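Last updated November 17, 2020
Print this page | E-mail this page

Two-arm table build - notes of the build meeting
Posted by Denise Inskip

Present: Mervyn Mottram (chair), Kuo-hua Lo, Shirley Catterall, Denise Inskip (minutes). Apologies from Poppy Stockdale, who sent her comments on the wiring by e-mail.

The meeting was held next to the table and finished a little later than planned.
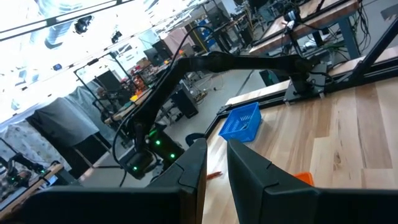
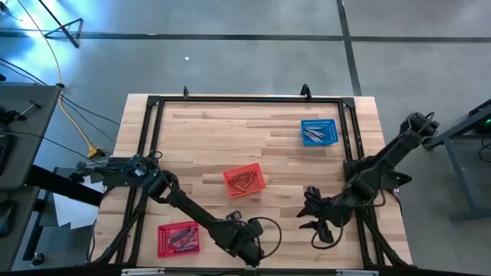 The table, with its arms and baskets.

1. Notes of the last meeting

Agreed as correct, with one change. Item 4 said the power supply had been ordered from Stępień. It had been priced but not ordered. Mervyn has since ordered it.

2. Frame and table

Mervyn reported that the frame has been checked for square and every bolt gone over again. Two of the corner bolts had worked slack since the last session. He has put thread lock on those and would like to leave the others alone until the arms have done more hours.

Shirley asked whether the table itself moves when both arms swing the same way. Kuo-hua said it does, by a small amount, and that it shows up as a wobble at the gripper when an arm stops quickly. Mervyn suggested bracing the legs. Kuo-hua would sooner slow the arms down first and see what is left. Agreed to try the slower setting for a fortnight and measure before cutting any metal.

3. Arms and control

Kuo-hua has moved both arms over to the Triditz controller. The old program was 3623 lines long and the new one is 2652, mostly through taking out the parts written for the first gripper. He asked that people stop editing the copy on the shared machine and use their own branch. Denise said she had been one of the people doing this and would stop.

The left arm still loses its zero position if it is switched off while stretched out. The right arm does not. Kuo-hua thinks the fault is in the shoulder encoder but has not opened it up. Until he has, the left arm is to be folded back before power off. Shirley will put a note by the switch.

There was a longer discussion about whether the two arms should be allowed to work over the same part of the table. At present the program keeps a gap of 40 mm between them at all times. Shirley finds this too cautious for passing things from one arm to the other. Mervyn does not want it reduced while the left arm has its zero fault. Left as it is for now, to come back in December.

4. Sorting job

The aim is still to move small tools between baskets, first with one arm and then with both. Shirley has been running this and gave her results so far. Thick handles are picked up well. Thin tools lying across each other are the main trouble, as the gripper tends to take hold of two together, or pushes the pile against the side of the basket and then stops on the force limit.

Suggestions made:
- softer pads on the fingers (Mervyn)
- a short shake after lifting, so that a second tool drops back (Shirley)
- picking from the end of the pile first (Kuo-hua)

Shirley will try the shake, as it needs no parts. Mervyn has a sheet of Hukenex rubber at home and will cut a pair of pads from it. If the pads are more than a couple of millimetres thick the closing distance will have to be set again - Kuo-hua to be told before they go on.

Denise asked if the baskets should be fixed down. Shirley said no, because she wants the program to find them wherever they have been put.

5. Cables

Poppy's e-mail was read out. She is not happy with the loops near the grippers and thinks one of them will catch sooner or later. She proposes clipping the cables along each link with slack left only at the joints, and has offered to do both arms in one evening. Agreed, with thanks. Kuo-hua asked for the connectors to be labelled before anything is unplugged.

Poppy also asked for the leads on the floor to be covered where people walk. Denise will get a length of cable cover.

6. Money

Roughly 900 pounds is left for this build. The only large item to come is a spare wrist motor from Jollex. Mervyn would rather have one on the shelf than wait for it when something fails. Shirley thought the money would be better kept until the sorting job is working. No decision. Denise to ask for the delivery time, which may settle it.

7. Any other business

The hex keys are to go back in the drawer after use. The 4 mm key is missing again.

Actions

Mervyn - rubber pads for one gripper
Kuo-hua - slower setting on both arms, wobble measurements, left shoulder encoder
Shirley - shake routine, note by the switch
Poppy - label connectors and re-clip cables
Denise - cable cover, delivery time from Jollex

Next meeting: December, once the cables have been done. Denise will send round a choice of evenings.

Print this page | E-mail this page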